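**Fault notes: the Karkine wrist stop**

The kitchen cell was down for part of the week after the arm on the Karkine task set made contact with a countertop appliance during a reach. No one was hurt and the arm stopped on its own force limit, but it stopped later than it should have. Narendra Prajapati has closed the first half of the report. The second half, on the mounting plate, is still with Tarek Mahasneh.

The fault first showed up in the log as code 2436, which is a mismatch between the commanded wrist position and the one reported by the encoder. The controller treats this as a warning for the first 100 milliseconds and as a stop after that. In this case the mismatch cleared and came back several times inside the window, and each time it cleared, the timer started over. The arm kept moving at task speed for the whole of that period. The gripper was low over the counter at the end of the reach, close to a steel housing with a hot-surface mark on it, and there was very little room left to absorb an error.
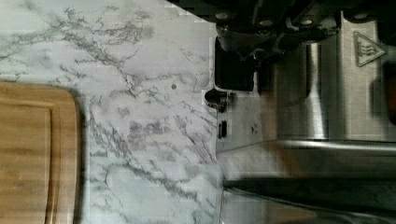

Narendra traced the flicker to the wrist connector. The locking collar had backed off and the plug was carrying the weight of the cable. At most wrist angles the pins still made contact. With the wrist rolled outward and the forearm extended, the cable pulled the plug sideways and the encoder signal dropped in short bursts. He could reproduce it by hand with the motors off, which ruled out the Sarden drive board we had suspected at the start. Rosaura Castaño had already ordered a spare board by then. It will go on the shelf.

The collar has been replaced, and a strain relief bracket now holds the cable two finger-widths behind the plug. Abelardo Huaranga changed the timer so that it counts total mismatch time over a rolling window and no longer resets on a good reading. The new version was run against the stored log and stops the arm on the second burst.
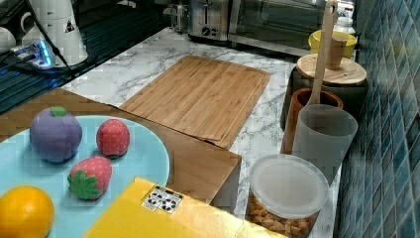
One side effect should be expected. The rolling timer is stricter, and it will trip on noise that the old one ignored. Until Aníbal Huanca has finished the shielding work, please do not clear a 2436 from the pendant and carry on. Press the stop, check the collar, and write the wrist angle in the log before restarting. An entry without the angle is of little use to us.

The keep-out volumes were the other weak point. They were drawn in June for a bare counter and had not been changed when the counter filled up. Appliances were in the model as flat footprints with no height, so the Taipe planner considered a path over them acceptable at any clearance.

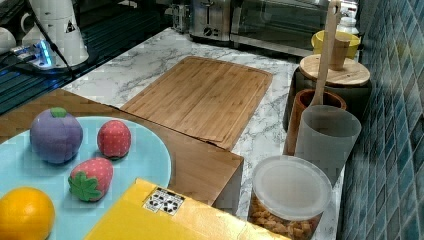
Keep-out volumes now have to be redrawn for each layout, with full heights. The planner needs the tallest point of every item, and the tallest point is often a thin one. A long wooden spatula standing in its holder reaches well above the canisters near it, and a volume fitted to the holder alone leaves the handle exposed. Loose cables get a volume as well, including any that cross the work area at an angle. The toy fruit and the plate stay outside the keep-out set because the arm has to reach them.

Speed is capped at the Bistura setup value for the first 5 runs after any layout change. Tarek will post the mounting plate result when the torque check is complete. Until then, the wrist payload limit stays at the reduced setting, and requests to raise it should go to Rosaura.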